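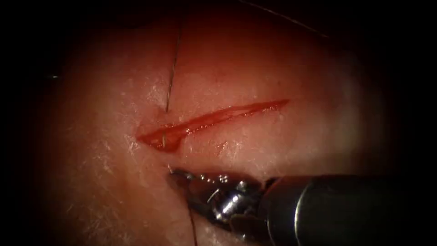
What changes for operating room staff when suturing is partly automated?

Most of the handwork moves from the surgeon to the machine, and most of the surgeon's time goes to approving, watching and correcting. The assistant at the table and the scrub nurse keep their posts, but their tasks come in a different order and at a different pace.

Automated suturing

Automated suturing is the placing of surgical stitches by a powered instrument that follows a planned path under human supervision. It differs from teleoperated suturing, in which a surgeon at a console moves the instrument directly and each motion of the hand is scaled down and repeated at the wrist of the tool. The two methods can share the same arms, instruments and needles. A system may switch between them within one wound.

Levels of automation

In assisted suturing, the surgeon drives the needle and the system limits force or holds the tool at a set angle. In step automation, the system carries out one part of the stitch, such as the needle pass or the pull of the thread, and then waits. In supervised automation, the system plans a full row of stitches, the surgeon accepts or changes the plan, and the row is sewn with a person ready to stop it. Bleeding, soft tissue movement and glare from moist surfaces all make the wound edge harder to track, and supervised systems return control to the console when tracking is lost.

Use at Itonside

The Itonside surgical training center put a supervised system, the Narnix, into its practice rooms as part of a study of staff work. The planning software, Taver, was supplied separately. The study was led by Shota Kawaguchi, with Damilola Omoregie responsible for the nursing and technical staff. It logged 1,927 stitches, of which 1,734 were completed without a person taking over. The remainder were finished by hand at the console. A takeover was counted whenever the surgeon moved the controls between needle entry and the end of the thread pull, even if the stitch would have been acceptable.

Effects on the surgeon

Under manual control, a surgeon at Itonside worked through a row at an uneven rate, slowing at the ends of the wound. Under supervision, the rate was steady and the surgeon's hands were idle for long periods. Staff reported less strain in the neck and forearms and more difficulty keeping attention on the display. The center responded by limiting a supervising turn to 30 minutes, followed by a break of 10 minutes or a change of role.

Skill retention was a second concern. A takeover tends to happen at the hardest point of a row, when the surgeon has not been sewing and must first judge where the needle is and how much tension is on the thread. Trainees at Itonside were therefore required to sew full rows by hand before being allowed to supervise, and to return to manual practice at set intervals.

Effects on the table team

The bedside assistant loads needles, clears the view and watches for contact between the arms. With an automated row, the assistant can no longer read the surgeon's intent from small pauses. Spoken cues were added in October 2018: the console calls the start of a row, the assistant answers, and no hand enters the field until the arms are reported still. The scrub nurse prepares thread in lengths set by the plan, which makes supply more regular but makes a late change to the plan more disruptive.

A new post, the plan technician, was created to check calibration and store the record of each row. It was filled from the existing equipment staff. Omoregie's report noted that the post took on duties formerly shared by the whole team, and that nurses asked to keep part of the calibration work so that they could recognize a fault themselves.

Responsibility

At Itonside the surgeon who accepts a plan is responsible for every stitch in it. The rule is simple to apply but was disputed by supervising surgeons, who argued that a steady rate leaves little time to refuse a single stitch. A pause before each needle entry was later offered as a setting. It lengthens the row and is used mainly by new supervisors.

See also

Desmet suturing trainer
Teleoperated surgery
Operating room staffing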